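Visit report: Gusix open day, Nenimberg
31/05/2026

I went to the Gusix open day in Nenimberg with one question, which was whether any of this can do my washing yet. The short answer is no. The longer answer takes in a fair bit of laundry and a sausage roll, so I'll set it down in order.

The tour starts in the old loading bay, where Gusix shows its shop-floor work. A fixed arm called Joo was moving cartons from a conveyor to a pallet. It did this well. The cartons were all the same size and arrived facing the same way, and Joo placed 80 of them while our group stood there. When one came through with a torn flap it stopped and a light came on, and a staff member walked over and fixed it by hand. I asked how often that happens and was told it depends on the cardboard.

Next door is shelf stocking, which is harder. The machine there was putting tins on a rack and was fine with tins. Bags of rice were a different story. It set one down, the bag slumped, and it waited a good while before trying the next one. The guide said soft packaging is the main thing they are working on, and that led into the part I had come for.

Clothes are the worst of the soft things. A tin has the same shape wherever you grab it, but a pair of trackpants can be in any shape at all, and the part you want is often underneath. The household side of the project goes by the name Jikitz, and most of its effort at the moment goes into gripping: finding an edge, getting a pinch of fabric between two pads, and knowing how many layers are in the pinch.
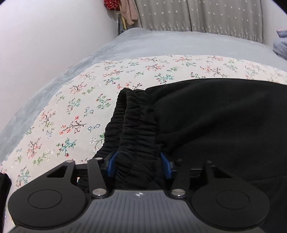 Dark clothing makes it worse again, according to the guide. On plain black fleece there isn't much for a camera to go on, and a fold can look much the same as a flat patch. Waistbands help a little as the gathers give some texture. I hadn't thought about elastic as a landmark before, but it's how I find the top of a pair in the dark, so fair enough.

We were given a sheet of results to look over. Out of 41 attempts at folding a single pair of pants, 11 were marked as good enough to put in a drawer. The rest were marked as partial or abandoned. I liked that they handed this out without being asked. The average time wasn't listed, and when somebody asked, the reply was some 8 minutes a pair.

Laying a garment out flat first makes a big difference — legs straight, cuffs at one end, nothing twisted. The trouble is that by the time you've done that, you've done most of the job. A person folds from there in a few seconds.

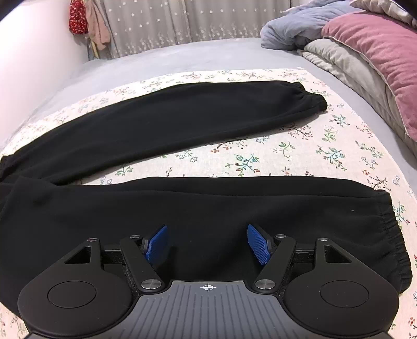 A woman at the back of our group said she wouldn't care if it took all night, as long as it was quiet and she didn't have to be in the room. Her mother's hands had gone stiff, she said, and slow folding would still be folding. The guide agreed that speed matters less at home than in a warehouse, though he thought most buyers would still want the basket finished by morning.

Parking was free but fills early. The café does a decent sausage roll and closes at two. There's another open day planned for June, with the carton line running again and a dishwasher unloading demonstration if it's ready by then. I put my name down for the dishwasher.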